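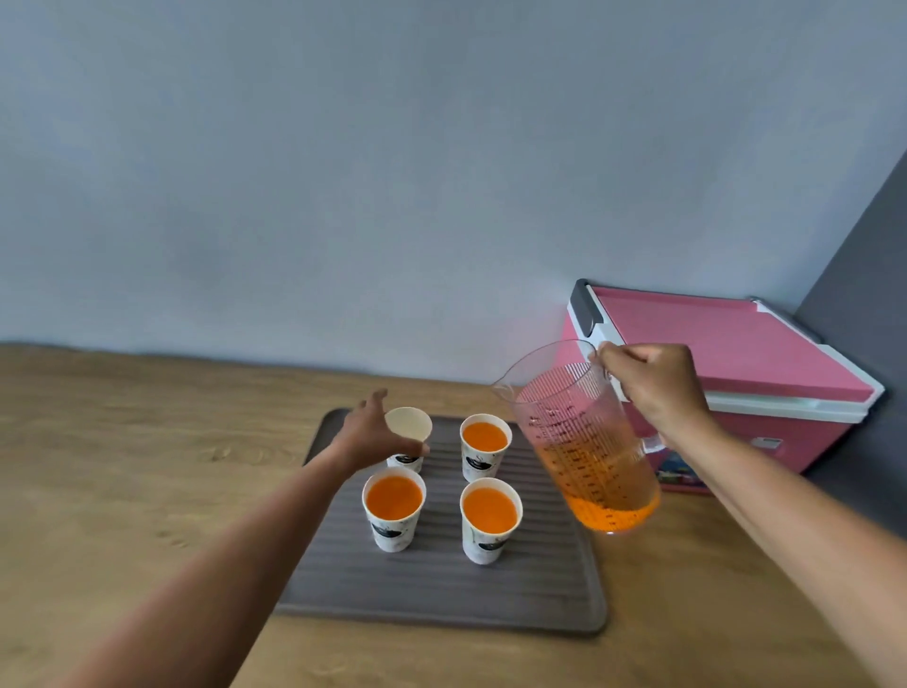 Week 6: Can a machine pour the drinks yet?

Module handout, Automation and Everyday Work, Bremham

Short answer: sometimes, if you clear the room and buy the cups in bulk.

Factories solved pouring long ago. The bottling line at Adport fills 1,000 bottles between tea breaks, each the same shape and standing exactly where the last one stood. Take away the rail and the identical bottles and you have a kitchen, where most of the clever machinery goes to pieces.

Last November's Plaltbridge trial gave an arm 40 attempts at filling a beaker from a jug. The report calls the results encouraging - reports do. Note that the beaker was bolted down. 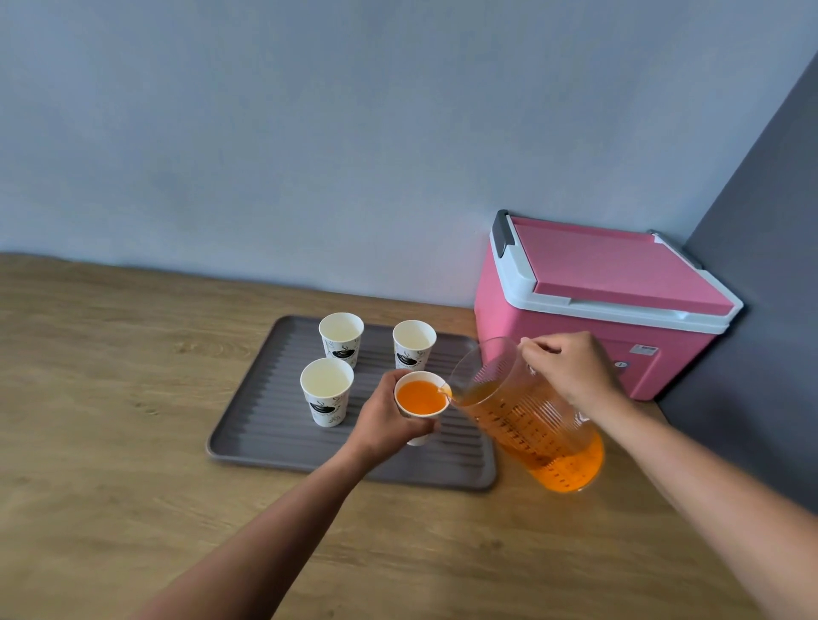
Force is the part students leave out of their essays. A planner can work out a path for the jug in no time, but a path says nothing about how hard to squeeze. Paper cups are a nasty test, being light when empty and soft when full. The person pouring has one hand round the cup and the other tipping the pitcher, with the stream going in right at the rim. Two jobs at once, and the Pfister gripper we looked at in week 4 would struggle with the first.

Then comes the clearing up, which funding bids tend to skip.
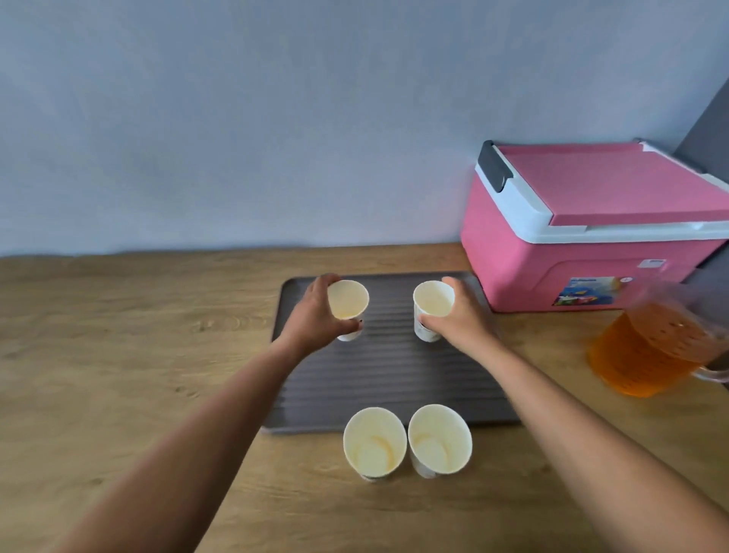
Fig. 3. Used cups, one in each hand.

For the seminar, bring one page on either of these:

How should a machine decide that a cup is finished with? Residue at the bottom is a clue, though plenty of people leave a mouthful and want it later.

Would you rather have a slow machine that never spills or a quick one that nearly never does? Say who mops.

Reading: the Plaltbridge report, section 2 only. Section 3 is mostly photographs of the bolt.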